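Prurko Sorting Baskets: Frequently Asked Questions

What is in the set?
Two rectangular woven baskets and a wipe-off pen with thin black ink. The desk is sold separately.

Can I write labels straight on the desk?
Yes, if the top is sealed and smooth. Write the category in front of the basket's place. Use general terms such as "fruits" or "office supplies". Test the pen on the underside first and leave the mark for 50 minutes before wiping.

Where do unsorted items go?
In the middle of the desk, between the two baskets, with space left around each item.

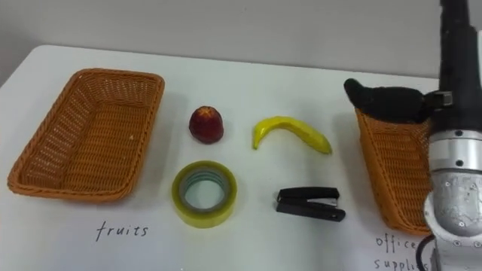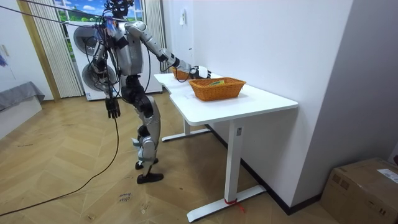

Does tape count as an office supply?
Yes. Tape rolls and staplers share a basket. Lay rolls flat. Heavy items go in first.

Can real fruit be stored in the basket?
Yes, for short periods. Line the basket with paper and check soft fruit daily. Do not store cut fruit.

How much weight will one basket hold?
The limit is 9 pounds, evenly spread. Do not lift a full basket by one side of the rim.

How do I clean the weave?
Use a dry brush, then a damp cloth. Do not soak. Drying takes nearly 13 hours at room temperature.

Will the Zolura liner fit?
The small size fits. The large size folds over the rim and must be trimmed.

Page updated Saturday, May 9, 2020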